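Call for Participants: Everyday Dishware Study

The Rustorano Center for Household Practice invites applications from adults who wash, sort and put away dishes as a regular part of life at home or at work. The study concerns colored plates, wire plate stands, and the habits people form in storing one in the other. Sessions will begin in February and will be held at the Center's Acheampong Street rooms.

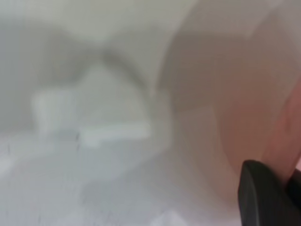
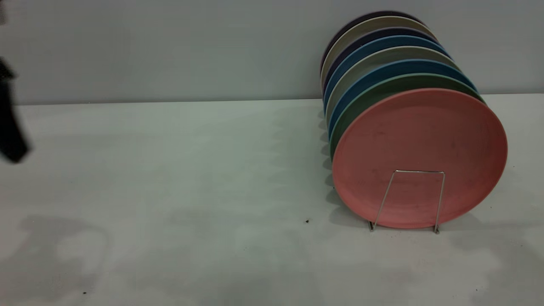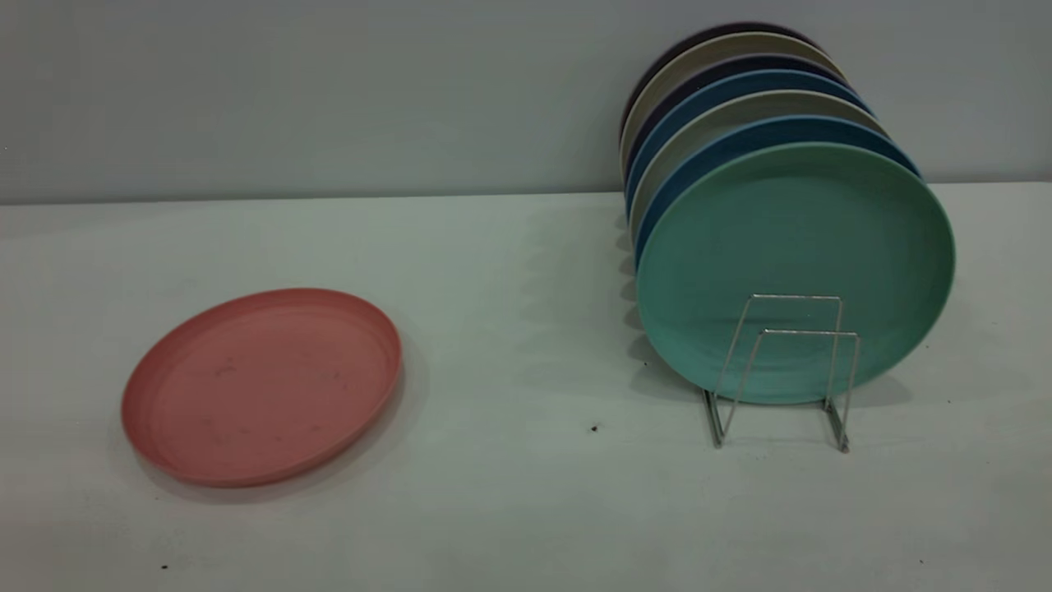
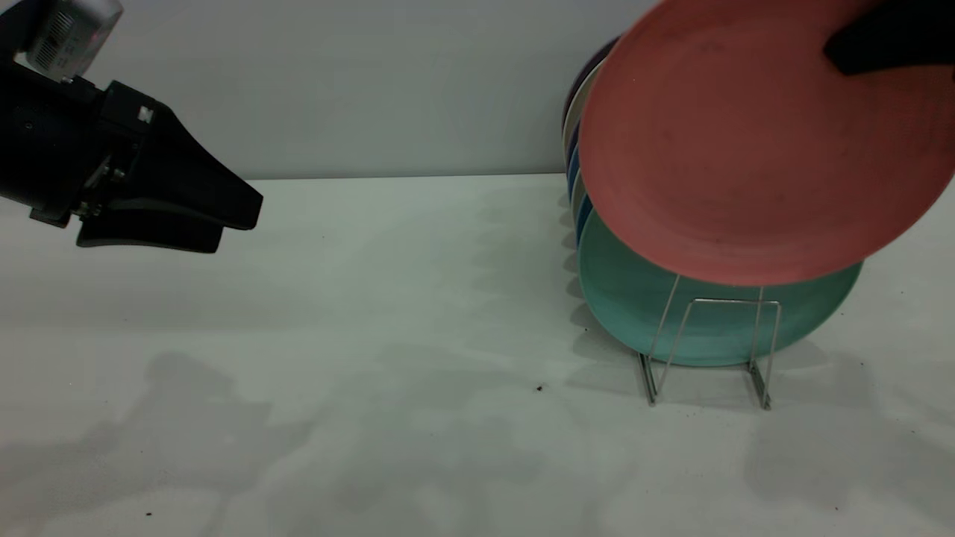
Background

Most households own more plates than they use at a single meal, and most have settled on a way of storing them without discussing it. Some stack flat in a cabinet. Others keep plates upright on the counter, in a rack or stand, where any one of them can be taken out without lifting the rest. The Center has studied cabinet storage in two earlier projects. The present study, titled Upright, turns to open storage and asks how people choose an order for their plates, how they handle a plate on its way in or out of a rack, and how wear on the surface of a plate affects the decision to keep it.

The study is directed by Dr. Tsion Kahsay. Sessions are led by Muchen Du and Jingyi Yan.

What participants will do

Each participant will attend 2 sessions, held in the same month. Neither session will last longer than ninety minutes, including a break.

In the first session, participants will be given a set of round plates in mixed colors and a wire stand. They will be asked to load the stand, unload it, and load it again under several sets of instructions. Some instructions leave the order of colors entirely to the participant. Others specify which plate must stand at the front, or ask that a particular plate be removed from the middle of the row and returned to the same position. Participants will work at their own pace and may use either hand or both. A short interview follows.

In the second session, participants will examine plates at different stages of wear, from unused to heavily marked, and will sort them into those they would place before a guest, those they would keep for family use, and those they would discard. They will then complete a written questionnaire on washing, drying and storage at home. The questionnaire may be completed with the help of staff, and a large-print version is available.

Participants are also asked to keep a dish diary for 9 days between the sessions. One entry is required each evening and should take only a few minutes. The diary form asks what was washed, where it was left to dry, and when it was put away, if it was.

Who may apply

Applicants must be 18 years of age or older and must live within the city or in one of the adjoining townships. They must wash dishes by hand at least four times a week. Ownership of a dishwasher does not disqualify an applicant who meets this requirement.

Applications from people who work in cafeterias, school kitchens, bakeries and small restaurants are especially encouraged, as are applications from people over the age of 65. Left-handed applicants are asked to indicate this on the form, as places have been set aside for them.

Persons employed by the Center, or by Tedow Housewares, which has supplied plates and stands for the study, are not eligible. Members of their immediate households are likewise not eligible. Tedow Housewares has no part in the selection of participants and will not receive any information by which a participant could be identified.

Applicants with a limitation of the hand, wrist or shoulder are welcome and should describe it in the space provided. The session leaders will adjust the height of the table and the number of plates as needed. Sessions may be paused or ended at any time at the participant's request.

Payment

Participants will receive a single payment on completion of the second session and return of the diary. Those who withdraw after the first session will be paid in proportion to the time they have given. Bus fare will be reimbursed on presentation of a receipt. Parking is available behind the building, and the entrance from the parking lot has a ramp. Coffee, tea and fruit are provided during the break.

Privacy and records

Sessions will be recorded on video. Recordings are stored under a participant number and are available only to the study team. Still images may be used in reports and teaching materials with the participant's separate written consent, and refusal has no effect on participation or payment. Diaries will be returned on request once they have been transcribed.

Participants may withdraw at any point without giving a reason. Requests to have a recording deleted must be made in writing before the analysis of that recording has begun. The date on which analysis is expected to begin will be stated on the consent form.

How to apply

Application forms may be collected from the front desk of the Acheampong Street building between 9 a.m. and 4 p.m. on working days, or requested by telephone. Completed forms should be returned to Dayana Ccori, Participant Coordinator, in person or by mail. Please mark the envelope "Upright."

The form asks for the applicant's name, address and preferred session times, a brief account of who else lives in the household, and a description in the applicant's own words of how plates are stored at home. A few sentences are sufficient. Photographs are not required and cannot be returned.

All applicants will be notified of the outcome by mail. Those who are not offered a place may ask to be added to a waiting list, from which vacancies will be filled in the order the forms were received. Morning and evening sessions are available, the last of them beginning at 6 p.m. Questions concerning the conduct of the study may be addressed to Shengli Hao, Office of Participant Relations, at the same address.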